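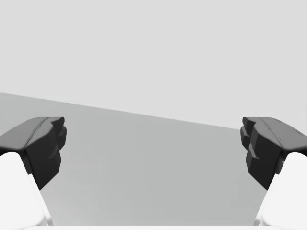 3.2 Collecting the demonstrations

All demonstrations were recorded in simulation by remote control. The operator wore a headset and moved both arms at once, with finger tracking passed on to the two hands. We used the Lollari simulator because its contact model had given us the fewest dropped objects in our earlier tests.

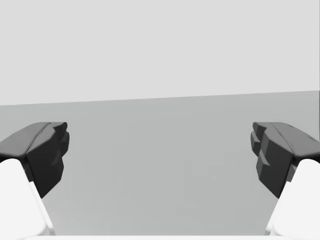 Willus Robot Learning Group, Department of Engineering

Figure 1. Wrist view from the simulator, gripper open.

Each operator had one practice session before any data were kept. The set recorded in May holds 1292 demonstrations, of which 702 come from the table task with two arms and five grocery items, three cans and two boxes. The operator was told which item to pick up but was free to choose the hand. 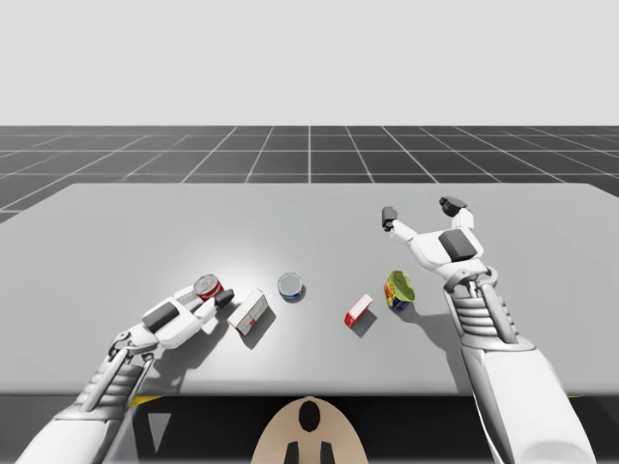 Most operators used the nearer hand without being asked. Picking up a can that lay on its side took longer than picking up a standing one, mainly because the thumb had to be brought round before the fingers closed. We left these slower attempts in the training set. Attempts were thrown out only if the item fell off the table or the tracking failed.

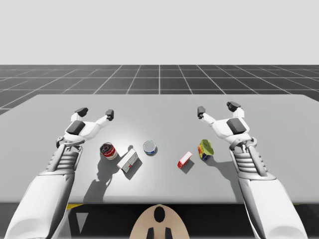

Operators could also pause with both hands open and start the approach again. These pauses were trimmed to 7 frames, as longer ones taught the policy to wait. Christos Katsaros checked the trimmed files by hand and marked the moment of first contact in each. The same marks are used in Section 4, where we compare training with and without the trimmed pauses.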